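privell-plate-handoff: README

Last edited January 29, 2024

What this is

Logs and joint traces from the two-armed tabletop runs that kept faulting in October. The task is to pick up a plush toy and put it on a plate. A toddler can do it. Our robot did it too, until the Drukden wrist driver was updated, after which it did it with interruptions.

The fault

During the reach, one wrist stops reporting for a moment. The controller holds the last pose it knew, the arm keeps a little of its speed, and the hand closes early. Then the watchdog trips and both arms freeze. Of 37 runs, 13 ended this way. In 7 of those the hand closed on nothing at all, with full grip force and great confidence.

We blamed the cable, then the other cable, then the carpet (static). It was a timeout set to 23 ms in one config file and to something else in its twin. The cables have been forgiven.

Safety

Do not reach in to free the toy while the arms are frozen. Frozen means waiting, and the first good packet wakes them up. Hit the stop button, wait for the brakes to click, then rescue whatever you like.

Setup

Both arms start above the table, plate in the middle, toy behind it.
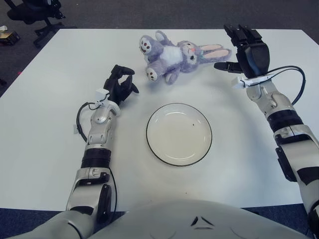
Head camera view: both hands reaching out over the table, plate still without bunny.

Known gaps

Force readings for the left wrist are missing from the early runs. Timestamps in the Chukwu folder are local time. Sorry.

License: internal use, Brenommont lab.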